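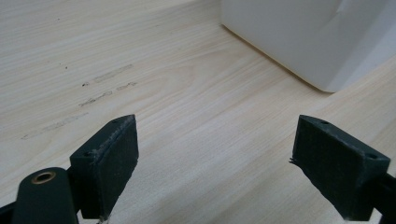 *Tampo de madeira clara, com caixa branca.*

## Manta de sudação Trerodau para cavalos de corrida

Manta de algodão e lã para usar depois do galope ou no regresso à box. Fecho frontal duplo, duas cilhas cruzadas e argola para a retranca.

- Modelos: Ranton (leve) e Nunero (forrado na cernelha)
- Gramagem: 500 g/m² no Nunero
- Tamanhos: 5, do potro de ano ao cavalo adulto
- Cores: azul-marinho, bordeaux

Lavar a 30 graus, sem amaciador. O forro do Nunero não vai à máquina de secar -- encolhe.

Bordado com as cores da coudelaria a partir de 2 unidades. As encomendas para os leilões de poldros de outubro têm prazo próprio; peça-o à loja antes de pagar. Cilhas de substituição vendidas à parte, ref. Xie.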